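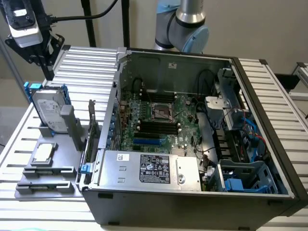

The Long Afterlife of the Office Computer

My town, Keltisthorpe, holds its surplus sale every March in the old bus garage. I went for a filing cabinet. I came home with a desktop tower, 17 keyboards and no filing cabinet.

The keyboards were a single lot. So, I learned, is most of what an office leaves behind: 186 mouse pads, a crate of power cords, a label maker that only prints in capitals.

Companies talk about buying computers the way people talk about weddings. Getting rid of them is handled more like a divorce, in a back room and with a lot of paperwork. At Stosomis, a regional insurance outfit, retired machines wait in a closet for about 5 years until somebody needs the closet.
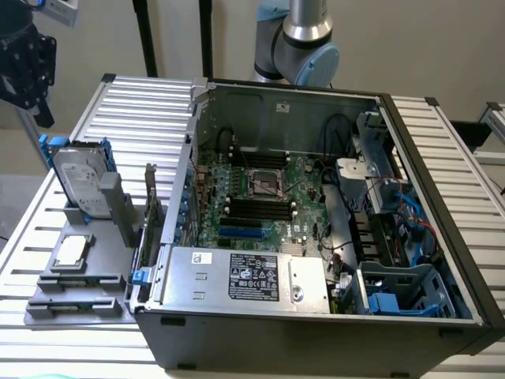
Who Wants the Parts

Quite a few people, as it happens. Memory and processors go first, being small and easy to mail. Cases go last. Bakilana, a repair shop two doors from my dentist, has 4 shelves of them and uses one as a doorstop.

Skeltier, the resale site where I now spend my evenings, sorts old hardware into "working," "untested" and "as is." I have bought from all three and could not tell you the difference – except that "as is" comes with more dust.

My keyboards are listed there now, under "untested." Pickup only, please.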